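Dulanbridge Household Tasks: Laundry Supplies Subset
Data card, April revision

Summary
The Laundry Supplies subset documents the everyday handling of washing products in the home: opening containers, refilling them from pouches, closing lids and clearing the work surface. It is maintained by Burnura and distributed as part of the Dulanbridge collection.

Contents
The subset holds 671 recordings in 98 sessions. Each session takes place at a single table. Products remain in their retail packaging, and labels appear in the language of the country of sale.

Organization
sessions/ recordings, grouped by table
notes/ session notes in plain text
objects.csv 184 entries, one per item
splits/ 3 files: train, validation, test

Object entries
Each entry in objects.csv gives a category, a main color and any brand name legible on the package. Categories include bucket, lid, refill pouch, bottle, carton and rod. A lid is entered separately from its container. 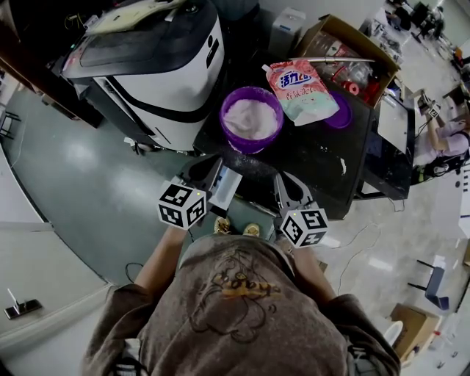
Spilled product is recorded in the notes under "surface" and does not disqualify a session. Users who require clean tabletops should filter on this field before training or evaluation.

Known limitations
Fill levels are estimated by eye. Brand names in Chinese are transcribed as printed, without translation. The Vekska and Mittal subsets follow an earlier category list, in which pouches and bottles are combined.

Corrections
Errors in object entries should be reported to Burnura with the session number and the row concerned.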